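Je lis depuis ce matin les réactions à la reprise des contacts entre les deux ministères des affaires étrangères, et je voudrais écrire quelques remarques. Je ne suis pas diplomate, je suis seulement une lectrice attentive. 1/6

D'abord le mot « normalisation ». Dans le communiqué il n'existe pas. On y trouve « dialogue technique », ce qui est beaucoup plus modeste. Plusieurs journaux ont pourtant mis l'autre mot dans leur titre. 2/6

Ensuite la question des visas. En novembre, 637 dossiers d'étudiants étaient en attente au consulat, et 124 ont reçu une réponse. Pour les familles, c'est cela qui compte, avant les drapeaux et les poignées de main. 3/6 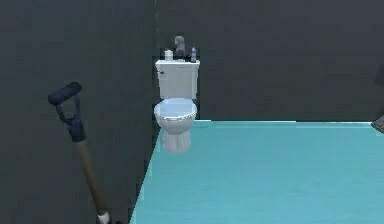 Wanting Liao

Sihan Xiao m'a demandé si l'ambassade va rouvrir. Le texte ne le promet pas. Il parle d'une « présence provisoire » de 29 personnes, sans ambassadeur, et il ne donne aucune date. 4/6

Je reste prudente aussi sur les sanctions. La liste contient toujours 69 noms, personne n'en est sorti. On peut se parler et garder les sanctions, les deux pays l'ont déjà fait pendant presque toute la décennie passée. 5/6

La prochaine réunion doit se tenir dans un pays tiers, qui n'est pas encore choisi. Si quelqu'un a trouvé la version complète de l'annexe sur les vols directs, je veux bien le lien. Merci à Jonalyn Navarro pour la correction de mon français. 6/6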